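Ruscombe Robotics Club
Pre-session inspection, handheld gripper bench, Clisley room
Checked March 27, 2022

Marks: OK / OK with comment / NOT OK. A comment is compulsory if you write anything other than OK. "Looks fine" is not a comment.

1. TABLE AND FLOOR

1.1 Tabletop stable when leaned on: OK
1.2 Tabletop clear of drinks, phones, loose fixings: OK
1.3 Cables clear of walkways: NOT OK. The last sheet says "rerouted". I walked the route and caught my foot on one. Moving a cable from one side of a chair to the other is a generous use of that word.
1.4 Floor rails, end caps fitted: OK with comment. One came off in my hand and I pushed it back on. Glue it.
1.5 Room lighting adequate for the task: OK with comment. I am told the tracking prefers it dim. I would like to see the test that says so. Until then the main lights go on whenever anyone is moving about.

2. GRIPPERS, LEFT AND RIGHT

2.1 Jaws open and close without sticking: OK, both
2.2 Jaw faces meet evenly: OK with comment. Fine by eye. The Kolář sheet claims they stay aligned for 200 sessions and I don't know who has run 200 sessions. Check every time.
2.3 Bushings seated, no side play: OK left. NOT OK right, slight rock on one arm. Either it was missed last time or this box gets ticked from the doorway.
2.4 No pinch risk at the linkage with the hand in normal position: OK with comment. Normal position is not how students hold it after half an hour. Rest at 8 minutes, and use a clock.
2.5 Marker plates tight: OK
2.6 Cable strain relief: OK with comment. Tape is a temporary measure and has been one since the club started.

3. TASK OBJECTS

3.1 Objects free of chips and sharp edges: OK
3.2 Mug stand does not tip when an arm is knocked: OK empty. Not tested loaded. The plan for April has mugs on it, so it gets tested before then, with plastic ones.
3.3 Utensil clean and undamaged: OK

4. PEOPLE

4.1 Sleeves close-fitting or rolled: OK with comment. Ask again at the start.
4.2 Everyone can say where the power switch is: NOT OK. Several pointed at the wrong one, with confidence.
4.3 Log filled in for the previous session: OK with comment. It records 73 attempts and 64 successes. "Success" is not defined anywhere on the sheet, so I can't use either figure. Write down what counts before starting.

RESULT: session may go ahead with the left gripper only. Right gripper after 2.3 is put right and somebody other than the person who fixed it has looked.

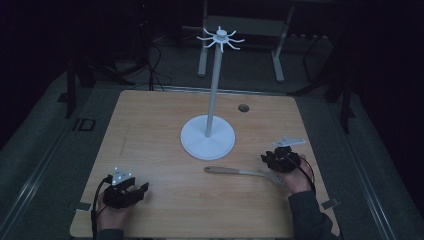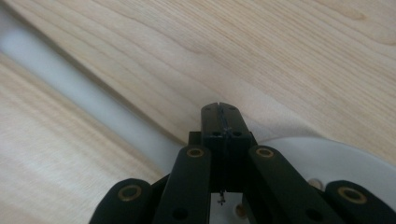
Both from the Clisley bench.

Inspection and comments: the safety officer, Ruscombe Robotics Club

Re-check is on the same form. Please don't copy the old comments across, I do read them. Items 1.3 and 2.3 need a fresh signature, and 4.2 will be asked of each student separately so that they can't follow the first finger that goes up.

Comments (3)

benchrat: The rock on the right one is the bushing, not the arm. Swapped ours at Prostatham and it went away.

Safety officer: Possibly. I'd want to see it off the arm before ordering anything.

tilly_m: can we do the mug test with real mugs if they're already chipped
 
Recent
Soldering corner checklist
Battery charging: who may and who may not
Prostatham visit, kit list
Form for April sessions (blank)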